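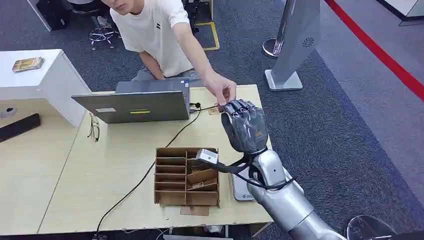

Print this page | E-mail to a friend

Getting Wax, Rings and Sticky Stuff Off a Table

I've been refinishing and fussing over tables since we moved to Pirnside, and August is when I get the most mail about white rings (all those iced tea glasses!). So let me start there.

A white ring is moisture caught in the finish, and most of the time you can coax it out. Lay a clean cotton dish towel over it, set your iron on low with the steam off, and press for a few seconds. Lift, look, press again. I did 17 rounds on my mother's sideboard before the last ghost of a ring went away, so don't give up after 2 or three. Black rings are another story – those have gone down into the wood and you'll be sanding.

For candle wax, put a bag of ice on it for four minutes and then push it off with an old plastic card. Go with the grain. Whatever film is left wipes up with a little mineral spirits on a rag, and please hang that rag outside to dry flat, never wadded up in the trash.

Price stickers! I used to scrape at them with my thumbnail until Marlene Strobel wrote in to tell me about plain cooking oil. Dab it on, go have your coffee, come back and roll the goo off with your fingers. Wash with a drop of dish soap afterward or you'll have a greasy patch that grabs dust. Don't try it on raw wood – it will stain.

Small dents I steam out with a damp washcloth and the tip of the iron, but only on solid wood. Veneer can bubble, and I have a coffee table in the garage to prove it.

Darragh Doherty asked if mayonnaise works on rings. Sometimes, if you leave it overnight. It smells like a sandwich by Monday, though, and I'd try the iron first.

E-mail this tip | Print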